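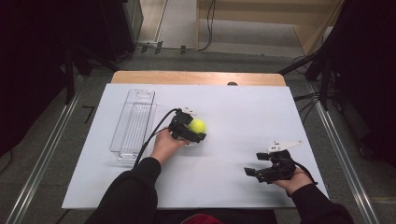

Fig. 2. Clear tray, empty, on a white board.

Section 3: Setting up your wind-down hour with the Tivitz lamp

By now you've got the lamp out of its box and charged (if not, go back to Section 2, I'll wait!). What follows is the routine I use myself, with a few changes Izzati Kwok talked me into after she tried the first draft on her own family. Give it a fortnight before you start fiddling with it.

You'll need the lamp, the little Bandivetti timer plug and a pen. The sleep diary is at the back of this guide.

1. Pick your lights-out time and write it on the first line of the diary. Choose one you can keep at weekends too -- a late Saturday lie-in makes Sunday night much harder.

2. Count back one hour from that. This is your start time, and it's what you set on the timer plug. Turn the dial clockwise only. It does go the other way if you force it, but it'll never keep good time again (ask me how I know).

3. Put the lamp lower than your eye level when you're sitting up in bed. A bedside table is fine, and so is the floor.

4. Hold the button down until the lamp blinks twice, then let go. It's now in evening mode, and it will fade by itself over the hour.

Note: if it blinks three times you've gone past evening mode and into reading mode, which is a good deal brighter. Hold the button again and it goes back to the start.

5. Switch off the ceiling light. People skip this one all the time! The lamp will look a bit feeble at first, but your eyes catch up after a few minutes.

6. Put your phone somewhere you'd have to get up to reach. Mine lives in the hall, on top of the shoe cupboard. If you use it as an alarm, turn the volume up and leave the door ajar.

7. Do something dull and pleasant until the light has gone. I fold washing or do a crossword badly. Sutrisno Lumbantobing, who checked the wiring notes for us, listens to old cricket commentary.

8. In the morning, fill in your diary line before breakfast. Put down when you think you nodded off and how you feel. A guess is fine, so please don't lie there watching the clock to get it right.

Caution: don't drape a scarf or a cloth over the lamp to dim it further. Use the low setting in Section 4.

Caution: the Siregar charging lead supplied is the only one to use with this lamp. Unplug it before you wipe the base.

If you work nights, the same steps hold, but you'll want proper blackout curtains first. The Kelwood lining, part number 308, clips on behind the ones you've got and needs no sewing.

And if you've been sleeping badly for over 3 weeks, have a word with your GP as well. Take the diary along, it'll save you trying to remember it all in the surgery.

Section last revised Tuesday, July 13, 2021.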